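Ticket: Document cell, papers pulled out of square when binder is closed
Site: Grerovbridge, back office
Raised by: Sorcha McIver
Assigned to: Ewan Imrie
Priority: 4
Status: Open, workaround in place

Description (S. McIver)
When the two-arm cell files a set of papers into a lever folder, the bottom sheets end up skewed against the crease. The fault is intermittent. It started after the November change to the task list, when filing was added to the folding and drying-rack jobs the cell already had. Before that, filing was done by hand at the long desk by Sointu and me. We are now expected to feed the cell, collect the folders and check them, and the checking takes longer than the filing used to.

Steps to reproduce
1. Load folder and papers as per the Povimach task card.
2. Start "file and close" from the panel.
3. Open the finished folder and look at the lowest sheets.

Expected: sheets square, fastener flat.
Observed: lowest sheets turned towards the spine, fastener sometimes lifted at one end.

09:40 E. Imrie
Checked the obvious. Both arms home correctly. Gripper zero is within tolerance on both sides. Finger pads are worn but inside the limit on the Povimach sheet. Can operators confirm whether the folder is placed against the stop or put down freely?

10:15 S. Kauppinen
Freely. The stop was taken off when the drying rack went in and has not been put back. The handover note says the cell finds the folder by itself.

10:30 E. Imrie
It does find it, but the approach angle is worked out from the folder cover, and the papers are assumed to be parallel to the cover. If the stack is already a little off, the arm will push it further. Please log the set number when it happens so I can match it to the run log.

13:05 S. McIver
Logged 4 today. Two were thick sets. One had the pages catching on the pocket at the spine. I don't know about the last one, I was at the counter. This is part of the problem. The rota has one person on the cell and on the counter at the same time, because the plan assumed the cell would not need watching.

13:20 E. Imrie
Noted. The rota is outside this ticket but I have copied in Ezequiel Sandoval.

14:10 E. Sandoval
The rota was drawn up on the figures from the Brilwood site, where the cell only folds garments. Garments do not need checking page by page. I will ask for a second person on the cell in the mornings until this is closed. For the record, no hours are being taken off anyone while the ticket is open.

15:25 S. Wróbel (integrator, MacKinnon)
Went through the run log with Ewan by phone. Findings:
- Grip force for paper is set to the same value as for cloth. It should have its own entry.
- The close step begins before the second gripper has cleared the sheets. The wait is set to 800 ms. On thick sets this is too short.
- Vision confidence on the fastener is low. It is small, and the folder pocket is close to it in colour to the cover.
Asked for stills from the cell for the vision item. Attached by Ewan:

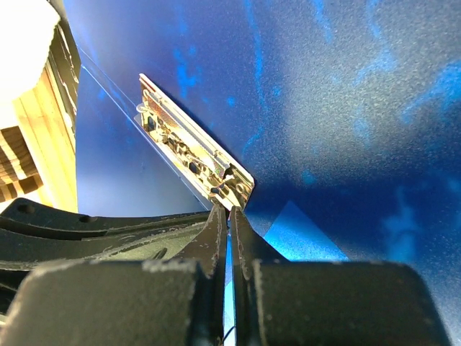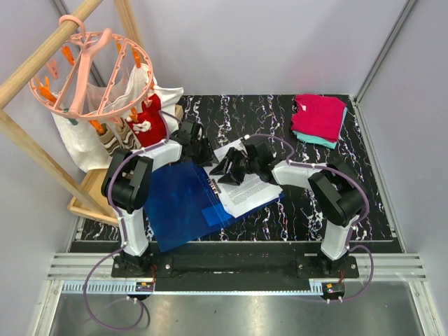
15:50 S. Wróbel
Changes proposed, to be applied outside working hours:
a) Separate force entry for paper, lower than cloth.
b) Close step to wait for a "clear" signal from the second arm in place of a fixed time.
c) Refit the stop. The rack can be moved back without affecting the laundry task.
d) Fastener template to be retrained on the folders used at Grerovbridge. The present one came from Brilwood.

Until then: operators to square the stack by hand before pressing start, and to keep thick sets out of the cell.

16:05 S. Kauppinen
If we square every stack by hand and file the thick ones ourselves, we are doing most of the old job plus the new one. I'm not objecting to the workaround, but please put it on the ticket so the monthly output is read correctly. Last month the cell was credited with folders we had redone.

16:15 E. Sandoval
Agreed. Redone folders will be counted as manual from now on. I have added a column to the sheet. Sointu and Sorcha to fill it in, nobody else.

16:30 E. Imrie
Items a) and b) booked for this evening after 18:00. The guard switch will be locked off, so please leave the table clear when you finish. Item c) needs a longer bolt, which is on order. Item d) depends on Stanisława getting enough folders, so keep the rejected ones in the tray by the panel and do not straighten them first.

16:40 S. McIver
Will do. Can the task card be updated as well? It still says "no operator action required" under filing.

16:45 E. Imrie
Card update added as item e). Ticket stays open pending c), d) and e).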